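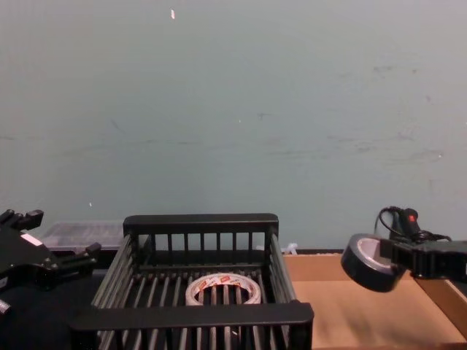
Fig. 1. Chest camera, sorting task. Black tape in the right gripper, white tape lying in the wire basket.

Trenoleck gripper and camera comparison
Progress report, second period
Report date: 02/10/2022

1. Work covered

This period was spent on the sorting task agreed at the last review. Two arms work at a shared table and move rolls of tape to and from a wire rack and a piece of cardboard packaging placed beside it. Rolls were chosen because they can be held in more than one way. A roll can be pinched across the wall of the ring, gripped across its full width, or picked up flat and turned on edge, and each of these asks something different of the fingers.

Two finger sets are being compared. The set we call Walter is the one supplied with the grippers. The set we call Yusuf was drawn up here and has a narrower tip and a longer reach past the knuckle. Both fit the same gripper body, so the change can be made between sessions without recalibrating the arm.

We have logged 300 attempts so far across both sets. The plan asked for that many by the end of November, so the logging is ahead and the analysis is behind.

2. Finger sets

Of the 300 attempts, 197 ended with the roll released in the right place at the first try. The split between the two sets will be given in the next report, when the failed attempts have all been looked at a second time. Some were marked as failures by the operator when the roll had in fact been placed properly and was then knocked by the other arm. These need to be separated out before the numbers are worth comparing.

What can be said now is how each set fails. Walter tends to fail on the approach. The tips are wide for the gap between the roll and the rail of the rack, and the operator has to come in from above. Yusuf gets down beside the roll without trouble but flexes when the roll is heavy, and the roll then swings a little as it is carried. Putting it down flat after that takes longer.

The bars of the rack floor cause difficulty for both sets. If a tip goes down between two bars it can catch on the way out. We have raised the lowest permitted height of the tip in the controller, which has stopped most of this but makes the thinner rolls harder to pick up.

3. Cameras

Two views are being recorded, one from the chest and one from the head. The chest view is close to the work and shows the contact between finger and roll well. Its weakness is that the grippers themselves hide things when they come in low, and it takes in little of the front of the table.

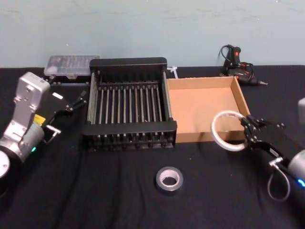 Fig. 2. Head camera, same set-up. White tape held over the front edge of the cardboard tray, duct tape on the cloth in front of the rack.

The head view takes in both wrists and the whole of the rack and tray, and a roll left at the front of the table stays in sight. Operators prefer it for planning a move. For the last few centimetres they switch to the chest view, and several have asked for the two to be shown side by side. We tried this for 12 sessions and intend to keep it.

The black tablecloth remains a problem. Black fingers and a black rack against black cloth give poor edges in both views, and the automatic exposure makes it worse. A grey cloth has been ordered from Durnenier.

4. Controllers

The change to the new hand controllers is complete on both sides. The delay between hand and arm was measured at 40 milliseconds, within the limit set in the plan. The left trigger was reading partly closed when released and has been replaced.

The gripper cables need attention. They hang in a loop and have twice touched the work during a low move. Clips have been fitted as a stopgap, and a proper guide along the wrist is being drawn.

5. Spending

Spending is within the budget for the period. The only item not foreseen was a second pair of Yusuf fingers, made after the first pair cracked at the mounting hole. The hole has been moved further from the edge in the new drawing.

6. Next period

Finish the second check of failed attempts and report results by finger set.
Repeat a share of the attempts on the grey cloth.
Fit the cable guides to both arms.
Try a stiffer Yusuf finger with the same tip.

We would like a decision on whether the third finger set listed in the original plan is still wanted. If it is, the order has to go to Durnenier before the end of November.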